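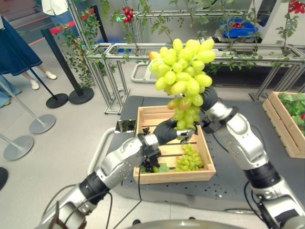

Progress report, second period: two-handed handling of table grapes
Project: Mornlow
Prepared by: Areeba Bugti, with Tanveer Farooqui
Date: Tuesday, January 3, 2023

1. Status

Work on the handling method is on schedule. Work on the packing sequence is behind by one milestone. Spending is within the approved budget, and no change to the budget lines is requested. The remaining tasks run to the end of July.

2. Work completed

The first period ended with a single-hand method in which one hand closed on the stem region and carried the bunch to the crate. That method is adequate for small, compact bunches. On large bunches the lower part swings when the arm slows down, and most of the berry loss we recorded came from that swing and from contact with the crate wall.

In this period the method was changed to a two-hand hold. One hand grips near the stem, below the widest part of the bunch. The other comes in from beneath and supports the tapered end. The upper hand carries position and the lower hand is controlled by force, so that it follows the bunch and does not push it. Both hands wear black gloves, and the glove surface was treated as fixed for all trials reported here.

The target crates are open slatted wood. The slats complicate depth estimation, as the gaps return readings from the platform below and the crate floor is reported too low. Farooqui replaced the plane fit with a fit to the upper rim of the crate, and placement height is now derived from the rim. Fruit already in the crate is segmented separately. Green bunches, purple bunches and leaves are handled as three classes. Leaf over fruit is still the weakest case.

Policy training used the Lashari set, which now holds 2,000 teleoperated demonstrations. Of these, 25 percent were recorded with the second hand arriving late or off center, and with the operator correcting the hold. These recordings were included on purpose. A policy trained without them tended to repeat the same approach after a missed contact.

3. Results

A trial was counted as a success if the bunch was lifted, carried and set down inside the crate with no more than two berries detached and no split skin found on inspection. Trials stopped by the operator were counted as failures.

Two-hand hold, large bunches: 78 percent success.
Single-hand hold, large bunches: 25 percent success.
Target for the period: 70 percent.

The target was met. For small bunches the two methods did not differ by more than the spread between sessions, and the single hand is faster. The planner therefore selects the two-hand hold only when the estimated length of the bunch exceeds a set threshold. The threshold was tuned by hand and should be treated as provisional.

The remaining failures fall into two main groups. In the first, the lower hand makes contact before the upper hand has closed, and the bunch rolls. In the second, the release order is wrong: the upper hand opens while the lower hand is still between the fruit and the crate floor. The second group is the more common of the two and accounts for nearly all of the detached berries.

4. Packing sequence

The Cleda sequencer chooses where in the crate the next bunch goes. It was to be integrated in this period. Integration has been delayed by the release problem described above, as the sequencer assumes that the lower hand can be withdrawn on a straight path. With fruit already in a corner of the crate, that path is often blocked. A revised withdrawal path has been written and runs in simulation. It has not been tested with fruit.

5. Equipment

The cable runs across the platform were rerouted once after a cable limited the travel of a wrist. The present routing allows the full working range but leaves slack on the platform surface. Drametti has quoted for a guided routing along the arm links. The quote is under review and falls within the existing equipment line.

6. Deviations and risks

Fruit supply is the main risk. Bunch size and stem stiffness vary between deliveries, and results from one delivery should not be compared directly with those from another. Each comparison in section 3 was made within a single delivery.

Changes in ambient light affect the berry segmentation, mainly on pale green fruit, where highlights are read as gaps between berries. Exposure settings are now logged with every trial.

7. Next period

Test the revised withdrawal path with fruit in the crate.
Integrate the Cleda sequencer and report fill rate per crate.
Replace the hand-tuned length threshold with a learned one.
Add demonstrations with leaf cover to the Lashari set.

We ask that the packing milestone be moved to the next reporting date. The final deliverable is unchanged.

Contact: Areeba Bugti, Mornlow project office | © 2023 Mornlow | Back to top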